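Hosting a Reality Finale Night Without Wrecking Your Living Room

Monday, July 5, 2021
By Woldemariam

I host finale night for every trashy dating show going, and the one in June was the biggest crowd I've ever squeezed into my living room. Everybody yells, everybody has a drink in hand, and somebody always jumps up when the wrong guy gets the rose. I've learned some things (mostly the hard way, on my knees with a sponge).

First, the dip. Make it the night before! Onion dip, bean dip, whatever you like, it all tastes better after a night in the fridge. I take mine out 20 minutes before the opening recap and put it in a wide, heavy bowl, the kind that stays put when an elbow hits it.

Popcorn gets made during the recap, never earlier. I melt the butter with the salt already in it and toss everything in a big paper grocery bag, then shake like crazy. If you want it spicy, add chili powder to the butter too. 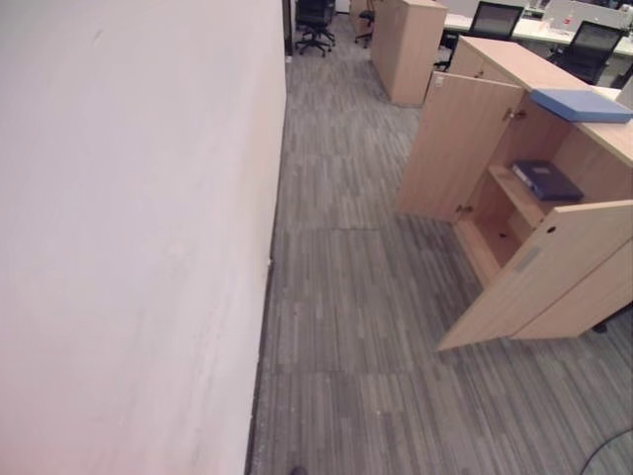

Now, red wine. I keep a spray bottle of plain club soda and a stack of old white dish towels behind the couch. Blot, spray, blot again, and don't scrub, however much you want to. If there's still a pink spot at the commercial break, I mix a little dish soap into cool water and dab that on. Test it somewhere hidden first if your rug is wool. Mine came from a closeout and I'm not precious about it.

Candle wax is easier than people think. Let it go hard, scrape off what you can with an old gift card, then lay a brown paper bag over the rest and run a warm iron across it (no steam). Keep moving to a clean piece of bag.

For the reunion special I set the thermostat down to 70 before anyone rings the bell, because a room full of people arguing about a breakup heats up fast. One year I forgot and it was 80 in there by the first ad break. The frosting slid right off the cupcakes.

Last one: write names on the cups with a dry-erase marker. It wipes off glass with a dry paper towel, and I've stopped finding 17 half-full glasses on the bookshelf in the morning. Plastic cups can hold on to the ink a bit, so rub those with some hand sanitizer before you wash them.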